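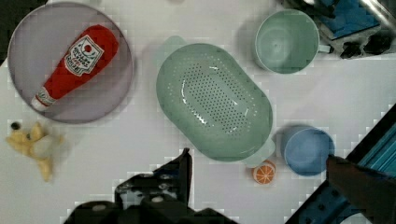
October 15, 2026

Sorting the play kitchen, part 2. The criterion is simple: an item stays if it pairs with at least one other item. The colander passes easily. It is oval, mint green, with a handle at each end and a flat perforated base, so fruit can be put in it and carried without much going over the side.

The plate is the odd one. It is a lavender grey that matches neither the green pieces nor the blue ones, and I suspect it came from the Povwood box and not the Winstead. It stays for now, as the ketchup needs somewhere to go.
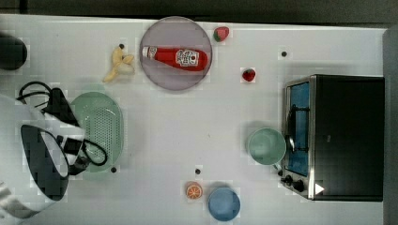
Oven on the right, mint bowl against its front. Two strawberries by the plate.

The toy oven takes up the most table and will need the bottom shelf. I measured the shelf at 78 cm wide, which leaves room for the colander beside it if the bowls go inside. Plush food goes in a separate bag, hard pieces in the Mikier tub. Mixing them was the mistake last December.

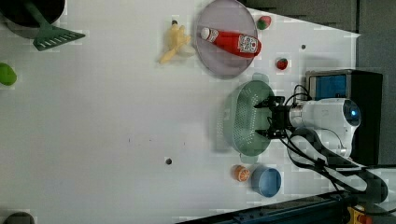
Banana, ketchup and strawberries at the back, half an orange and the light blue bowl nearer the front.

Still to do: labels for the tub, and a decision on the spatula.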